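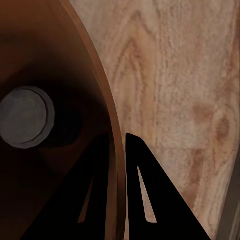
People in my town still return a lost wallet, Aurelia Grabner wrote to us in February, but they no longer tell their children why. We have read her sentence many times in our office, and in the end we put it in the first line of our application for money. The application was accepted, so we can now invite you to take part.

Call for Participants: Right and Wrong in Daily Life

The Zawadzka Center for Public Ethics is looking for 300 adults in Erkow and Troltlow for a study of moral life in ordinary American towns. We want to know how people decide what is right when the law does not help them, and whether they believe their neighbors decide in the same way.

Much is written today about the moral decline of the country. Some writers are sure of it, and others say that every generation has complained about the next one. Both sides usually quote national surveys, where a person has a few seconds to choose between "getting better" and "getting worse." We think such an answer says very little. A man can believe that the whole nation is becoming dishonest and at the same time leave his house key with the family next door. We would like to talk with that man for an hour.

Our first round was small. We sent 885 letters to addresses in Erkow and received 153 completed replies. They were longer than we expected, and many people continued on the back of the page. Most of them wrote about small matters: a mistake in the change at the store, a promise to an old parent, gossip at church, a coworker's false sick day. Very few wrote about politics, although we had left a full page for it. For this reason the second round is built on conversations, and the political page is gone.

What we ask of you

You will have two interviews, each one hour long, with several weeks between them. In the first we ask about your own life: who taught you right from wrong, when you changed your mind about something serious, what you would not do for any sum of money. In the second we read you short stories about difficult choices and ask what the person in the story should do. The stories have no hidden correct answer.

Between the interviews you keep a short diary for one week. Write a few lines on each day that you met a question of right and wrong, large or small. If nothing happened that day, please write "nothing." Such days are also useful to us, and we ask you not to invent anything to fill the page.

You may also agree to join one evening group on a Wednesday at 7 p.m. in the Dorier Room of the Erkow public library. The group is voluntary. Your payment does not depend on it.
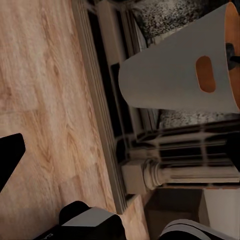 Do I need to belong to a church or another religious community? People of every faith are welcome, and so are people who have none. We ask one question about religion at the beginning, and you are free to leave it empty.

Who can apply? Anyone who is 18 or older and has lived in Erkow or Troltlow for at least one year. You do not need to be a citizen. Interviews are held in English or Spanish; for other languages, please write to us first and we will try to find an interpreter.

Can two people from one household take part? They can, but they will be interviewed separately, and neither will be told what the other one said. We had one married couple in the first round who asked us for exactly this information, and we had to refuse both.

What if I tell you that I did something illegal? We do not ask for crimes, names, or places. The interviewer will explain before the start which things we would be obliged to report, for example a child in danger. Please read this part of the consent form slowly.

Will you try to change my opinions? The interviewers are trained to keep their own views outside the room. They may ask "why" more often than is comfortable. You can always say that you prefer to go on to the next question.

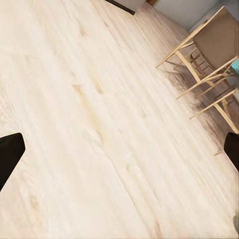

I was prepared for a lecture and I had my answers ready, one reader of our newsletter commented after the first round, but the lady only listened, and on the way home I was arguing with myself. We were glad to receive this comment. The same reader also complained that the print in the questionnaire was too small, and it has been made larger.

What you receive

Each participant is paid after the second interview, by check or by gift card, as you prefer. The amount is written in the consent form that we send before you decide. If you stop after the first interview, you are paid for the first one. Bus fare within the county is returned to you if you keep the ticket.

You will also get a printed copy of the final report. We do not use real names in it, and we change details such as occupation or the number of children. Recordings are destroyed when the written text has been checked. The diaries can be sent back to you if you ask for this at the second interview — please do not wait longer, as after that we remove the names from them and cannot find yours again. 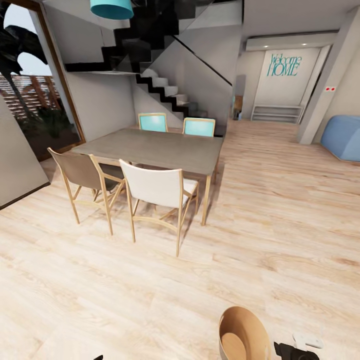
The report will be written for the general reader. We will present it in both towns before it is sent to anyone else, and participants can ask for corrections where they feel that their words were understood wrongly. In the first round we received several such requests and accepted most of them.

We especially need to hear from three groups that were missing in the first round: men under 30, people working night shifts, and those who moved to the area from another country. For night workers we can arrange an interview in the early morning — 6 a.m. is possible.

How to apply

Write a short letter or leave a message for Tadeusz Nowicki, study coordinator, at the Zawadzka Center desk in the Erkow library. In Troltlow, forms are at the town clerk's window. Tell us your name, your town, your age, and the hours when we may call you. Please do not send your opinions yet; we would like to hear them in the interview.

We answer every application, also when the places for your age group are already full. In that case we will ask if you wish to stay on the waiting list.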